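Einwohnerantrag in Wurach stellen: So gehen Sie vor

Mit einem Einwohnerantrag können Sie verlangen, dass der Gemeinderat über ein bestimmtes Thema berät. Der Rat muss das Thema auf die Tagesordnung setzen, ist in seiner Entscheidung aber frei. Antragsberechtigt ist, wer seit mindestens drei Monaten in Wurach gemeldet ist. Die deutsche Staatsangehörigkeit ist nicht nötig.

1. Zuständigkeit klären
Der Antrag muss eine Angelegenheit der Gemeinde betreffen, zum Beispiel Spielplätze, Gemeindestraßen oder die Bücherei. Fragen Sie im Zweifel vorab im Ratsbüro bei Soledad Garrido nach.

2. Text formulieren
Schreiben Sie in einem Satz, worüber der Rat beraten soll. Darunter folgt die Begründung, höchstens eine Seite. Nennen Sie außerdem bis zu drei Vertrauenspersonen mit Anschrift.

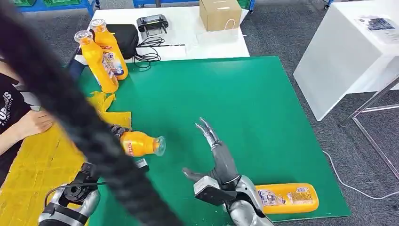

3. Unterschriften sammeln
Der vollständige Antragstext muss auf jeder Liste stehen - lose Blätter nur mit Namen zählen nicht. Jede Liste hat 15 Zeilen. Eingetragen werden Name, Anschrift, Geburtsdatum und Datum der Unterschrift. Online-Petitionen erkennt die Gemeinde nicht an.

4. Einreichen
Geben Sie die Listen im Original im Ratsbüro ab, Zimmer 6, und lassen Sie sich den Eingang bestätigen. Für die letzte Sitzung des Jahres ist der 18. November Stichtag. Spätere Anträge kommen in der Regel erst im März zur Beratung.

5. In der Sitzung
Eine Vertrauensperson darf den Antrag mündlich erläutern. Melden Sie das vorher an, die Redezeit legt der Vorsitz fest. Der Beschluss steht später im Protokoll im Ratsinformationssystem, Suchbegriff "Einwohnerantrag".

Stand der Hinweise: Teodoro Mateos, Ratsbüro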